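About Prukovard

Who we are

Prukovard is a contract packing and kitting company. Manufacturers send us parts, and we return them sorted, counted, boxed and labeled in the order their assembly lines need them. Most of our customers make household fixtures, small appliances and school equipment. The company was founded by Kauko Juntunen, who remains chair of the board, and it is managed today by Dalia Priedītis, who joined as a shift planner and became managing director after his retirement from daily operations.

We employ 100 people at a single site. Packing, receiving, quality control and shipping are under one roof, as are the training rooms and the offices. The average length of service is 14 years, and several families have had two generations on our payroll.

Our work

A standard order at Prukovard begins with a kit list. The list is checked against incoming stock, the bins are filled, and each kit is assembled at a packing station before it goes to inspection. Our catalog of active kits now stands at 3467. Some are packed every day. Others are packed once a year, usually in November, when school suppliers prepare for the spring term.

For most of our history, every step of this work was done by hand. It required speed, good eyesight and a great deal of repeated reaching and lifting. Our own records showed that strain in the shoulder and wrist was the most common reason for a change of duties, and that experienced employees were leaving the packing floor earlier than they wished to.

Automation at Prukovard

The board approved our automation program, known inside the company as Jetik, after a year of discussion with employees and their elected representatives. Robot arms now handle the most repetitive placing tasks on the two Trollano lines, which take their name from the customer for whom they were first built. Seventeen employees have moved from those stations into new positions as cell operators, setup technicians and kit planners.

Three commitments were written into the program at the start and are still in force. No employee loses a position because of the introduction of a robot. Training takes place in paid working hours. Any employee who moves to a new role may return to the former one within the first year -- a right that has been used, and that we regard as a normal part of the arrangement.

The changes to daily work have been considerable. Operators on the Trollano lines spend less of the shift lifting and more of it checking, adjusting and deciding. They stop a cell when a part arrives bent or out of tolerance, and they decide how a new kit should be laid out. Pay grades were revised to reflect this responsibility. The work has also become quieter and, for some, more solitary. In response to comments from the floor, shared breaks were restored and operators now work in pairs.

Not every task is suited to a robot. Soft goods, tangled cords and mixed returns are still packed by hand, and we expect this to continue. Requests to automate a station may come from any employee and are reviewed by the people who work there before any equipment is ordered.

Training and development

The Ibrahim Room is our center for training and trial work. New placing tasks are tried there with simple blocks and marked targets before they are set up with customer parts. Employees learn to guide an arm, set a grip position and judge whether a placement is acceptable. The course is led by Babar Durrani, a former line lead, together with Cayetano Aranda of the maintenance department. 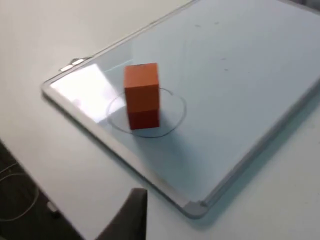
Placement work with an orange block and a circle drawn on a whiteboard.

Participants do not need earlier experience with computers or machinery. The first sessions cover safe distances, stop buttons and the correct way to report a fault. Later sessions deal with layout, grip and the writing of clear work instructions. Those who complete the course receive a company certificate and may apply for any open operator position.

Safety and oversight

Ionuț Lazăr is responsible for health and safety at Prukovard. His office reviews each robot cell before it enters service and again after any change of task. Employees may stop any machine at any time without asking permission and without giving a reason in advance. Reports are posted in the main hall.

Camera recordings made at the cells are used for setup and fault finding only. They are not used to measure the performance of individual employees.

Visits and inquiries

Customers, schools and other employers are welcome to visit by appointment. Groups are received in the Ibrahim Room and accompanied on the packing floor by a member of staff. Closed shoes are required -- safety glasses are provided at reception.

This page was last reviewed on May 23, 2023.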